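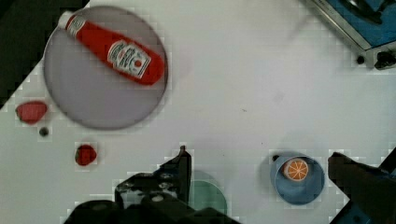
Table inspections at the Tiltthorpe lunch room are done before each sitting, and I have written my comments under every point this time, because Dalal Issa told me (very kindly) that a row of ticks is no use to the person who comes on shift after you. So please bear with the length! The white top shows up everything, bless it, and the few specks on it are just what I mean when I talk about a second wipe under point 2. The ketchup bottle lying across the grey plate is a good one to learn from as well, and so are the two red strawberries down on the table with no dish under them. I come back to all of these further on.

Checked by: Nathalie Vachon
Second pair of eyes: Hadi Srour
Date: 2nd August

## Before anyone sits down

- [x] **1. Table stands firm and doesn't rock.**
 Lovely and steady. I leaned on all the corners with my full weight, which is the only test I trust, and Hadi pushed from the far side while I held on. The folded card that used to live under one leg can go in the bin now.

- [ ] **2. Top wiped, and wiped again with a clean cloth.**
 Not signed off. There are faint specks on the white, and I know they look like nothing, but if you can see them from standing height then a child with their chin on the table can certainly see them. One wipe with the damp cloth, one with a fresh one, and go right up to the edges please. The spray is the Rornia one in the tall cupboard. It needs 5 minutes before food goes near it, so do the tables first and the chairs while you wait.

- [x] **3. No splinters, cracks or lifted edges.**
 I ran my hand along the whole rim with my sleeve rolled up and found nothing to catch on.

- [x] **4. Floor dry and clear underneath.**
 Dry when I looked. Shadi Saliba had mopped early and put the yellow sign away again, for which many thanks.

## Plates, bowls and bottles

- [x] **5. Plates and bowls free of chips.**
 Go round each rim with a fingertip, slowly, before you set it down. The large grey plates have a slightly darker rim and a small chip can hide in it, so tilt them to the light. The blue bowls are easier, as the rim is the lighter part. Anything doubtful goes in the crate by the sink, and I would far sooner find a perfectly good plate in there than a bad one on the table.

- [ ] **6. Sauce bottles upright, caps shut.**
 Ketchup on its side on the plate, so I can't tick this. I do understand how it happens, you have your hands full and the plate is the nearest flat thing, but a bottle on its side only needs a cap that isn't quite home and then it's all over somebody's school jumper. Stand it up in the middle of the table, press the cap down with your thumb and give the neck a wipe. If the white cap has a crust on it, rinse it under the warm tap.

- [ ] **7. Sauce bottles in date.**
 Left open until I've had each one in my hand. Fouad Mahasneh ordered a big box from Hijazi and we will be working through it until October at least, so oldest to the front, please, and write the opening day on the label in marker.

- [x] **8. Nothing hot within reach of the seats.**
 Fine. Hot dishes stay on the side counter until a grown-up carries them over.

## Fruit and small red things

- [ ] **9. Fruit in a bowl or on a plate, never straight on the table.**
 The orange slice is in its blue bowl and I was very pleased to see it. The strawberries are another matter. If it's for eating it needs a dish, and if it's from the play kitchen it needs to go back there before lunch. We have had one little boy bite into a play tomato with great confidence, and I shouldn't like a repeat.

- [ ] **10. Play food kept apart from real food.**
 Shadi has labelled a tub for it, on the low shelf by the coats. Hadi suggests we check the tub as well as the table, and I agree, so from now on this point means both.

- [x] **11. Soft fruit cut small for the under-fives.**
 Done at the counter. Grapes lengthwise, always.

## Things to put right

| Point | What to do | Who |
|---|---|---|
| 2 | Second wipe with a fresh cloth | Hadi |
| 6 | Stand ketchup up, press cap, wipe neck | Nathalie |
| 7 | Look at dates, mark the opening day | Fouad |
| 9 and 10 | Dish for the fruit, play food to the tub | Shadi |

Cloths are running low too. I've asked Stadurell for a pack of 200 and Dalal thinks 300 would see us through the winter, so if anybody has a strong feeling about it, do tell her before she rings them. Spare checklists are in the blue folder behind the door. Please sign and put the time next to your name, even if it was only a quick look round.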